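Home Stories Submissions Back Issues About Contact

Search this site Go

The Pilot

January

By Boyer Cuseron

The memo said the machines would take away the parts of the job we didn't like. I read it twice on my phone in the parking lot with the heater running, trying to remember ever being asked which parts those were.

I had been on the night desk at Steltetti for eleven years by then. Steltetti did corporate apartments, the kind a company rents for an engineer who's in town for six weeks. Ninety nights out of a hundred the work was the same. Somebody checked out, somebody else was due in the next afternoon, and in between one of us went up with a cart and made the place look like no one had ever been sad in it. We called that a turn. A good turn took me 85 minutes. My supervisor's took less, but she didn't do under the beds.

The machines came from a company called Nistel, and the man Nistel sent wore very clean boots. He gave us the talk in the break room. He said the robots would open up the apartments ahead of us, walk the rooms, air them out, close what was left open, and flag anything that needed a person. He said "needed a person" the way you'd say a shirt needed a button.

My supervisor asked what happened to the hours.

"The hours get redistributed," he said.

"To who?"

He said that was really a question for Steltetti. The woman from Steltetti, who was standing beside the coffee machine, said it was a great question.

So nobody got fired, and I want to be fair about that. What happened was that three of us were moved off the carts and into a room on the second floor with no window. Our new title was Motion Reviewer. The robots weren't ready for the building yet, the man in the boots explained. First they had to practice inside the computer, in apartments that didn't exist, and somebody who knew apartments had to watch them do it and say whether it was any good.

It paid forty cents an hour more. I noticed how quickly I stopped complaining once I knew that.

The way it worked, you put on headphones for no reason (there wasn't any sound) and a run came up on the screen. You saw it from up behind the robot's chest, so that you were more or less wearing it. You watched, and then you clicked Natural, Acceptable or Unnatural. If you clicked Unnatural there was a box where you could say why. The box held 100 characters. My first week I kept running out of room.

"Why is it going in with the lights like that," I'd type. "You knock first. You always knock, even when the sheet says vacant, because the sheet," and that would be the end of my hundred.

I asked the man from Nistel about the knocking. He was nice about it. He said the robot would know whether the apartment was vacant because it would be connected to the booking system.

"The booking system's wrong all the time," I said.

"Then that's what we'd want to fix."

I told him about the man in 790, whose company had stopped paying, and who had nowhere to go, and who was sitting on the edge of the tub in his coat when I let myself in. The sheet said vacant. I'd knocked and he hadn't answered. I sat down on the lid of the toilet and we talked for a while, and then I went down and told the desk the water heater was out and the unit couldn't be turned until morning. It wasn't true, and he got one more night out of it.

The man from Nistel thought that over. I could see him looking for the place where it would go.

"That's an edge case," he said.

By the end of the second month I was quick. I could tell inside of three seconds if a run was going to be bad. The robot would lean, or it would come at the door from the hinge side, or it would stop and hold its hands up in front of it as if it had been told to freeze. My supervisor, who sat next to me now and wasn't anyone's supervisor, had a name for that one. She called it the bank job.

The company sent around a chart. It showed Acceptable going up and Unnatural going down, and everyone was congratulated. What the chart didn't show was that we'd been told to go easy. Nobody put it in writing. The woman from Steltetti stopped by with donuts and said Nistel was seeing some reviewer fatigue, and wondered whether we might be holding the robots to a higher standard than we'd hold a new hire. I ate a donut. That afternoon I clicked Acceptable on a run where the thing walked a full circle in a hallway before it found the bedroom.

I've known new hires to do that, I told myself.

The one I think about was run 2947. It was late, my supervisor had gone out to her car to call her sister, and I'd let my shift go past the end because the heat at home was acting up. The run came up crooked. The whole apartment was pitched over like a boat, the walls and the ceiling and all of it, and the robot was headed for a white door that stood open.

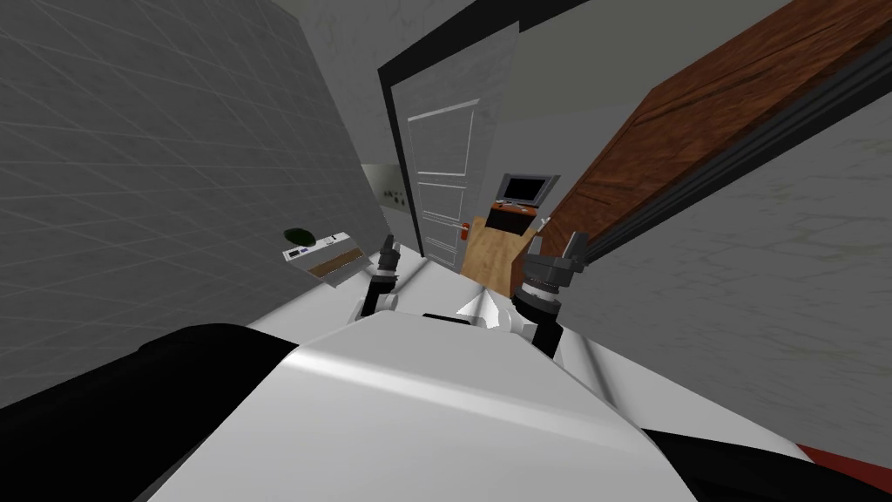
I should have clicked it and gone home. A tilt like that was an easy Unnatural, you hardly had to look. But I sat there with my hand on the mouse, because someone had put a plant on a shelf in that apartment. It was a round little thing, dark green, with a white box next to it. There was a desk in the next room on a wood floor, and a monitor with nothing on it.

Somebody had been paid to decide that. Somebody in an office had figured an apartment ought to have a plant, and had gone and set one on the shelf for a person who was never going to live there, so a machine could learn to walk past it. I wondered if they'd done it on their own time. I wondered if there was a chart.

I'd done the same thing, was what bothered me. When I was on the carts I used to turn the desk chair out a few inches in every unit, so it looked as if it was waiting for you. It wasn't on the list and no guest ever mentioned it. I did it anyway for eleven years, and in all those hours of watching runs it hadn't once crossed my mind to type it in the box.

So I typed it. I clicked Unnatural, and I wrote, "Tilted. Also turn the chair out a little. People like it."

There wasn't even a chair that I could see.

My supervisor came back in smelling of cold air and looked over my shoulder.

"What chair?" she said.

"Any chair."

She read it again. "They're going to think you've got fatigue," she said, and she sat down and put her headphones on.

The pilot started in the building that spring, on two floors. I went up to see it on my break. The man in the boots was there with a laptop and so were a few people from upstairs, and the robot opened a door very slowly and everyone clapped. Then it went in and did its rounds. Behind it, waiting in the hall with a cart, was a kid I'd never met, from an agency. His job was to go in after it and do the turn.

I asked him how long they gave him for it.

"Forty minutes," he said. "They said most of it's already done when I get in there."

"Is it?"

He looked past me into the apartment. The bed was a mess, there were towels on the bathroom floor, and every window was shut and locked just right.

"It closed the closet," he said.

I told him I used to do it in 85, and he laughed, like I was his grandmother talking about bread for a nickel. I wanted to say something about the sheet, and how you knock even when it says vacant. But the robot was coming back out and we both had to get up against the wall to let it by, him and me and the cart, and the people from upstairs were taking pictures.

When it had gone on to the next door he pushed the cart in. I held the door for him, since it was the heavy kind and didn't stay open by itself. He had already started stripping the bed. The desk chair was shoved in tight, the way guests leave it, and I went over and pulled it out a few inches and then I went back down to the second floor, where I had four minutes left on my break and a queue.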